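Petite cuisine : ce qui marche chez moi, et deux ou trois choses qui n'ont jamais marché
Rubrique Maison > Cuisine > Rangement et entretien

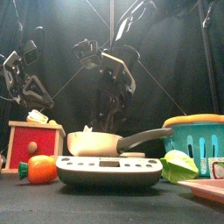

Une cuisine de jeu sur une table noire. À peine plus petite que la mienne.

Ma cuisine de Prasmont a été dessinée par quelqu'un qui mangeait au restaurant. Un évier, deux plaques, un plan de travail où l'on peut poser une planche à découper ou un saladier, mais il faut choisir. J'y cuisine tous les jours depuis assez longtemps pour avoir des opinions, que voici dans le désordre.

Le plan de travail
Tout ce qui ne sert pas une fois par jour s'en va. La machine à gaufres, oui, même elle. Surtout elle. Chez moi restent dehors la bouilloire, le sel et un pot d'ustensiles, et je trouve déjà que le pot prend ses aises.
Posez la planche à découper sur l'évier quand il ne sert pas. Elle doit dépasser d'au moins deux doigts de chaque côté, sinon vous finirez par repêcher vos oignons dans l'eau de vaisselle. Un torchon humide plié dessous l'empêche de glisser.
Un tiroir ouvert avec un plateau rigide posé dessus fait une rallonge très correcte pour beurrer des tartines. On n'y pétrit pas. On n'y appuie pas le coude non plus en lisant la recette.

Les placards
Les assiettes debout, comme des livres, dans un range-courrier métallique. Le mien vient de la quincaillerie Kalogeropoulos, rayon bureau, où il coûte la moitié du même objet vendu au rayon cuisine sous un nom scandinave.
Les couvercles se rangent sur la face intérieure de la porte, derrière une barre à serviettes vissée. Mesurez la profondeur de l'étagère avant de percer. J'ai une porte avec quatre trous inutiles qui ferme mal et me regarde tous les matins.
Pour les boîtes en plastique : une seule marque, un seul format, et le reste à la cave. Tout couvercle orphelin est déclaré disparu au bout d'un mois. Les gens qui gardent les couvercles « au cas où » sont les mêmes qui gardent les câbles.
Sous l'évier, une tringle à rideau extensible, et l'on y suspend les pulvérisateurs par la gâchette. Le fond du placard redevient libre pour la bassine – et pour l'éponge de secours que tout le monde achète par paquets de six et ne retrouve jamais.

L'évier
Le calcaire autour du robinet : un chiffon imbibé de vinaigre blanc, enroulé, maintenu par un élastique, une heure de patience. Rincez bien. Pas de vinaigre sur le marbre ni sur la pierre calcaire, à moins d'aimer les taches mates. Et jamais avec de la javel, le mélange dégage du chlore.
Le mélange bicarbonate et vinaigre, célèbre sur toutes les pages comme celle-ci, fait une jolie mousse et pas grand-chose d'autre. Un bouchon sérieux demande une ventouse, ou bien de dévisser le siphon au-dessus d'un seau. Le seau se place avant. J'insiste sur l'ordre.
La bonde sent mauvais ? Démontez le petit panier, brossez-le avec une vieille brosse à dents et du liquide vaisselle. Puis jetez la brosse à dents, ne la remettez pas dans le verre.

Les couteaux
Un couteau qui écrase les tomates n'a pas besoin d'être remplacé. Une pierre à eau de grain 1 000 suffit pour une cuisine ordinaire. Si la lame est vraiment fatiguée, commencez au 800. Au-delà, on entre dans la passion, et la passion prend de la place.
Trempez la pierre si son mode d'emploi le demande, calez-la sur un torchon, gardez un angle constant d'un bout à l'autre de la lame. Un angle moyen mais régulier vaut mieux qu'un angle parfait de temps en temps. Essuyez, essayez sur une feuille de papier, pas sur le pouce.
Pas de couteaux en vrac dans le tiroir. Une barre aimantée au mur, à distance de l'évier et hors de portée des enfants, fera l'affaire. J'avais acheté le bloc Votik à fibres souples, très élégant, où les miettes entrent et s'installent à demeure. Il sert maintenant à ranger des crayons.

Les casseroles brûlées
Couvrez le fond d'eau, ajoutez deux cuillerées de bicarbonate, faites frémir un quart d'heure, laissez refroidir, frottez avec une spatule en bois. Sur l'aluminium nu, oubliez le bicarbonate, qui le noircit : eau chaude, liquide vaisselle et une nuit de trempage.
Pour la fonte émaillée, pas de paille de fer. Pour la fonte brute, essuyez tout de suite après lavage et passez un voile d'huile. Un voile, j'ai dit. Avec trop d'huile on obtient une poêle collante et des invités polis.

Le réfrigérateur
Ce qui doit être mangé vite se met à hauteur des yeux. Le bac à légumes est un lieu d'oubli, les courgettes y entrent et deviennent autre chose.
Un rouleau de ruban de masquage et un feutre accrochés à la porte : on écrit le contenu sur chaque boîte avant de la congeler. « Je m'en souviendrai » est la phrase qui précède le dîner où l'on décongèle de la compote en croyant que c'est du velouté.
Les herbes fraîches tiennent mieux dans un verre d'eau, sous un sachet posé sans serrer. Sauf le basilic, qui déteste le froid et le fait savoir en une nuit.

Les torchons
Un pour les mains, un pour la vaisselle, de couleurs différentes. Chez moi le rayé est pour les mains. Mes visiteurs prennent l'autre.
Lavage à 60 degrés, sans adoucissant : il rend le coton moins absorbant. Si vos torchons étalent l'eau au lieu de la boire, deux lavages sans rien de parfumé devraient les ramener à la raison.

À lire aussi : Dégripper un tiroir en bois – Le joint du four, mode d'emploi – Faut-il garder la machine à gaufres ?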